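Worcombe House, Clandon: Room and Common Area Safety Checklist
Completed by: Chih-ming Fu
Date of walkthrough: March 22, 2021
Areas covered: ground floor, upper corridor, Rooms 2 and 9, laundry, boiler cupboard
Previous inspection: October

Items are marked OK, Action, or N/A. Comments follow where there is something to add. Copies go to the house manager and to Steyn Property Services.

1. Exits and corridors

1.1 Front and rear exit doors open fully from the inside without a key. OK.
1.2 Exit signs lit. Action. The sign above the rear stairs flickers. Replace the tube and check the backup battery at the same time.
1.3 Corridors clear of stored items. Action. Two bikes and a folded stroller under the stairs. Residents were asked in October to use the shed. The shed lock sticks, and that may be part of the problem. Free it up before sending another notice.
1.4 Stair handrails firm. OK. The bracket at the top of the rear flight was loose last time and has been fixed with longer screws.
1.5 Stair treads and nosings. OK, but the third tread from the bottom is wearing. Look at it again next time.

2. Fire detection and equipment

2.1 Smoke alarms sound on test. Action. All sounded except the one in the upper corridor, which chirped and stopped. It is past the replacement date on its base. Do not just change the battery.
2.2 Carbon monoxide alarm in boiler cupboard. OK.
2.3 Extinguishers in place, pins in, gauges in the green. OK. The kitchen extinguisher is hung behind the door and cannot be seen when the door is open. Move it to the other side of the frame.
2.4 Fire blanket in kitchen. OK.
2.5 Evacuation plan posted on each floor. Action. The upstairs copy still shows the old meeting point by the bins. The meeting point is now the Nallport Road gate.

3. Bedrooms

3.1 Mattress fits the base and does not overhang. OK.
3.2 Bedding clear of heaters, with no heater placed at the foot or side of a bed. OK.
3.3 Clothing not left over lamps or heaters to dry. OK in both rooms.

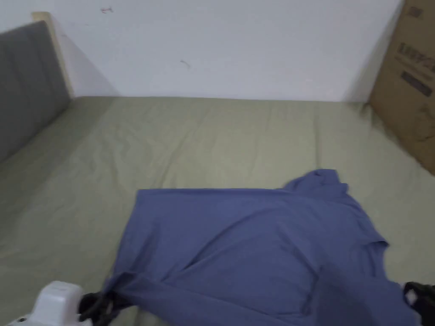 3.4 Window opens and the restrictor holds. Action, Room 9. The restrictor screw turns without gripping. Plug the hole and refit.
3.5 Outlets and cords. Action, Room 2. One extension cord is plugged into another behind the dresser. Supply a single longer cord with a breaker. The tenant's heater is rated at 2,000 watts and must go straight into the wall outlet.
3.6 Door closes and latches by itself. Room 2 OK. Room 9 drags on the carpet and stops short of the latch. Plane the bottom edge. It has been reported twice, and I would like it treated as a fire door fault this time.

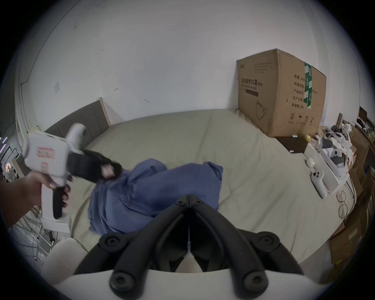 The closer on that door is also set too light, so planing may not be enough. Try one turn on the latching valve after the door has been rehung. If it still will not pull shut from a hand's width open, order a new closer. Keep the old arm, which fits the door to the linen store.

3.7 Route from bed to door at least 900 mm wide. OK. Checked with the tape in both rooms.
3.8 Signs of bed bugs at seams and headboard. None found.
3.9 Bedding in fair condition, no tears or burn marks. OK. Wrinkles and general untidiness are not recorded.

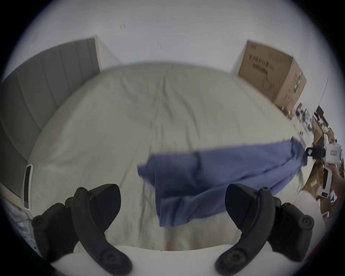
3.10 Damp or mold on outside walls. Action, Room 9. Slight musty smell inside the closet and a gray patch low down at the back. Clean it, leave the closet doors open for a week, and have Steyn check the gutter directly above.
3.11 Wall surfaces sound. OK. Light marks only, to be left until the next repaint. Cracks wider than a coin edge should be reported, as should any flaking near a window.

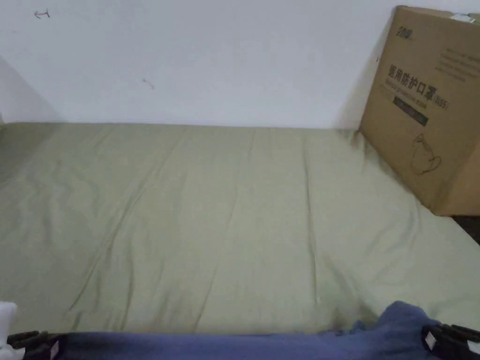

Green fitted sheet and carton against the white wall.

4. Laundry and boiler cupboard

4.1 Dryer lint screen clean. Action. Thick with lint. Put up a card asking users to clear it after each load.
4.2 Dryer vent hose attached and not crushed. OK.
4.3 Floor drain runs freely. OK.
4.4 Boiler cupboard free of stored items. Action. Paint cans and a mop. Removed during the visit.
4.5 Boiler service label in date. OK.

Urgent: 2.1, 3.5, 3.6. All other actions to be closed before the next walkthrough in October.

Signed: Chih-ming Fu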